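April – glue line notes, cont.

Second batch of the hide glue / fish glue comparison. Huria stock this time, the Brolline is down to a crust in the jar and I don't trust it. Soaked overnight, warmed in the small pot, skimmed once. Smelled fine. Thinner than last batch, ran off the brush.

Joints: plain butt, maple to maple, 8 with hide, 8 with fish. Clamped till next morning. Dwayne Ambrose wants a toothed set as well, says the Gondwood people always tooth theirs. OK but not in this batch, otherwise we change two things at once and learn nothing. Next week maybe.

Open time: hide started to skin before I had the last two closed. Those two marked with pencil X, leave out of the averages. Fish no trouble at all, could have gone for coffee. Room was colder than I wanted, heater only got switched on at 10.

Broke the first four of each on the Wojcik lever rig. Hide – mostly wood tearing, good. Fish – two clean lets-go along the glue, surface shiny, looks starved. Too much clamp? I was cranking pretty hard. Rig needs its zero checked, pointer sat a hair high with nothing hung on it. Did not fix, just wrote it down and subtratced.
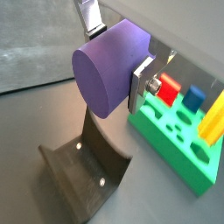
Clamp pressure is the thing to sort out before batch three. Thin glue plus a hard squeeze and it all ends up on the bench. Want pads on both sides, wide and flat, and rubber where it touches – like the black tip on the finger over the purple cylinder, only bigger. Scrap inner tube would do it. Then same number of turns on every clamp, no more going by feel.

To do: order 300 g more fish glue, new brush, ask Dwayne wher the toothing plane went.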